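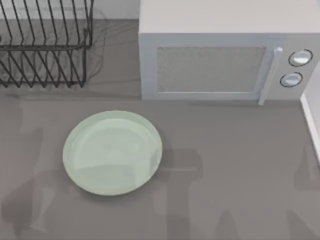
Kitchen counter from above, with dish rack, plate and microwave.

Home | Checklists | Rentals | Contact
3 min read

Move-out inspection, Hamel flats, unit 12
Checked by Hermine Zwahlen, November

Front door and lock - OK. Both keys returned.
Hall smoke alarm - Fail. Chirps on test. Fit a new battery before the next let.
Living room windows - OK. The left sash is stiff but it closes.
Radiators - OK. Bleed the one in the back bedroom.
Kitchen counter - OK. Wipe down and reseal along the wall.
Kitchen outlets - OK. All tripped on test and reset.
Under sink - Comment. Old stain on the base board. Trap is tight.
Bathroom fan - Fail. Runs but barely pulls. Ginlow to quote.
Water heater - OK. Relief valve tested, drain pan clear.
Carpet, back bedroom - Comment. Burn mark by the closet, roughly 3 inches long. Not on the move-in sheet.
Electric meter - Reading 432.

Deposit held is $1,000. Ehsan Ghauri to agree the carpet deduction with the tenant before any refund goes out. Fan and alarm are our cost - do not charge them.

Reinspect after Ginlow has been.

2 comments | 4 shares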